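Ticket: Clients drop off network, ground floor, Flaltby
Category: Network / wired and wireless
Priority: Raised from Low to Medium
Status: Resolved, one follow-up item open

Original report

Users on the ground floor at Flaltby lose network access at irregular times. The wireless icon stays on and shows full signal. Web pages stop loading, shared folders go away, and calls drop. Turning wireless off and on again sometimes fixes it and sometimes doesn't. Upper floor not affected. First noticed in August, possibly earlier.

Equipment

Core switch and router in the Amegashie rack, upstairs closet.
One access switch on the ground floor, uplinked to the core on port 22.
Stornus wireless access points on both floors, same model, same firmware.
Ernus print box in the ground-floor supply closet. Listed in inventory as "retired, powered off."

Entry 1

Checked wireless first since the report describes it as a wireless problem. Signal on the ground floor is good at every desk tested. Channel plan is sane. Two access points had picked the same channel on 5 GHz, which is not ideal with the wall between them being so thin. Set them by hand to channels that don't overlap and left transmit power alone.

Asked users to write down the time of each drop. The report only says "afternoons, mostly," and that is not enough to match against logs.

Entry 2

Drops continue. Channel change made no difference, as expected. Received a list of times from the front desk. Compared with the Stornus controller log: no client was disconnected from wireless at any of those times. The clients stayed associated and kept passing a small amount of traffic, so the radio side is working. Stopped looking at wireless.

One user on a wired desk reports the same symptom. This should have been in the first report. Changed the category from "wireless" to "wired and wireless."

Entry 3

On site. Ran a laptop on a wired jack in the ground-floor workroom with a continuous ping to the router and a second one to the file server. Second laptop on wireless next to it, same test. Left both running and went to look at the cabling. 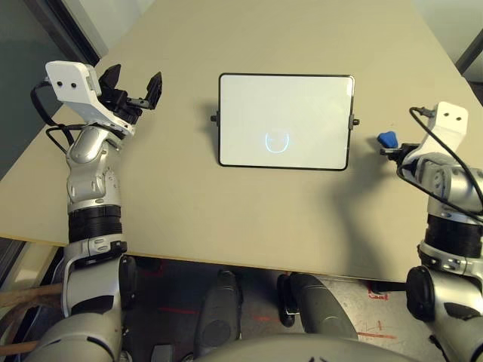

Uplink on port 22 shows no errors and no flaps. Replaced the patch cable at the core end anyway, old one had a broken clip. Access switch uptime is long, so it has not been restarting. Fan is loud. Temperature reading is inside the limits given on the switch status page.

At 2:40 p.m. the wired laptop lost the router. The wireless one kept going. Both are on the same switch and the same network segment. Link light on the wired laptop stayed on. Before touching anything, dumped the address settings on both.

Wireless laptop: address in the expected range, gateway correct, name server correct.
Wired laptop: address starting with 192, gateway set to an address that is not ours, name server blank.

We do not use any range starting with 192 at Flaltby. Everything there starts with 10. The wired laptop had been given its settings by something other than the router.

Entry 4

Working theory: a second DHCP server is answering on the ground-floor segment. When a client asks for an address, whichever server answers first wins. The router usually answers first. When it is slow, the other one gets in, and the client ends up with settings that lead nowhere until it asks again.

This fits the following:
– full signal with no traffic
– wired and wireless both affected
– turning wireless off and on works some of the time
– only some clients affected at any one moment

It does not yet explain why the upper floor is fine. Checked the core config. The upper floor is on its own segment, set up that way when the phones were moved. The site diagram shows one flat segment for the whole building and is wrong. Diagram to be corrected, see follow-up.

Entry 5

Captured DHCP traffic on the ground-floor segment from a mirror port. Released and renewed the wired laptop by hand until a bad offer came back. It took 12 tries. The router answered first on all the others, but the second offer was visible in the capture nearly every time, arriving slightly later.

Took the hardware address from the bad offer and looked it up in the switch table. It sits on the port labeled "spare – supply."

Traced that port. The jack is behind the shelving in the supply closet. The Ernus print box is plugged into it and is powered on. Green light, warm to the touch, buried under boxes of envelopes.

Entry 6

Notes on the Ernus box.

It was used to share printers before the printers had network cards of their own. Inventory says it was retired and powered off. Most likely someone plugged it back in while looking for a free outlet, or the power strip was switched on for something else. Not worth chasing.

With its settings intact the box would not have handed out addresses, that feature had been turned off in the original setup. The settings were not intact. Logged in with the factory password, which worked, and found every page at its default. The backup battery inside is flat. After any loss of power the box comes up as if new, and as new it acts as a DHCP server with its own range.

Default lease time is short. That accounts for clients recovering without help after a while. They ask again, the router answers first, and the user assumes it fixed itself.

Entry 7

Unplugged the Ernus box from both network and power at 4:15 p.m. Shut down the "spare – supply" port on the access switch and changed the label to "disabled."

Cleared old leases on the router. Asked everyone on the ground floor to turn wireless off and on once, or pull and reseat the cable on wired desks. Ran the capture again with repeated renewals on both laptops. Only the router answers now.

Walked the rooms with the wireless laptop, ping running, no loss. Checked supply closet, front desk, corridor, both small offices and the workroom.

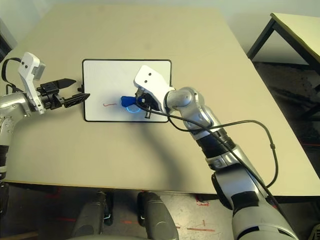
Ground-floor workroom table with whiteboard, red marker line at lower left of board.

Repeated the walk with wireless set to 5 GHz only. No loss there either. One slow handover at the corridor door, a second or two, not related to this ticket and not something users have complained about.

Entry 8

Turned on DHCP snooping on the ground-floor access switch. Only the uplink is trusted, so offers arriving on any other port are dropped and logged.

First attempt cut off all new clients. The uplink on the access switch side had been marked trusted, but the switch was also adding option data to requests, and the router discards requests with that data in them. Turned the option off on the switch. Clients got addresses right away. Anyone setting this up at another site with the same router should check that item before enabling snooping during working hours.

Saved the config on the access switch. The last two changes on this switch were never saved, judging by the difference between running and startup config. They are saved now too. One was a port description and the other a time server address, both harmless.

Entry 9

No drops reported after the change. Snooping log shows nothing blocked, which is correct with the box gone. Left the ticket open for a further period at the front desk's request.

One new report came in, "internet slow after lunch." Checked address settings on that machine by phone, all correct. A large folder was syncing in the background. Handled by phone, no separate ticket made.

Entry 10

Still no drops. Closing.

Cause: retired print box powered on, lost its settings, answered address requests on the ground-floor segment.

Fix: box removed, port disabled, DHCP snooping enabled on the access switch.

Wireless channel changes from Entry 1 kept. They did not cause or cure anything but are an improvement on what was there.

Follow-up, open

Correct the Flaltby diagram to show two segments. The old version is still posted inside the door of the Amegashie rack and should be taken down when the new one goes up.

Follow-up, done

Ernus box sent to recycling, inventory line updated. Upper-floor switch checked for snooping support – it has it, same firmware, now enabled with the option data setting off.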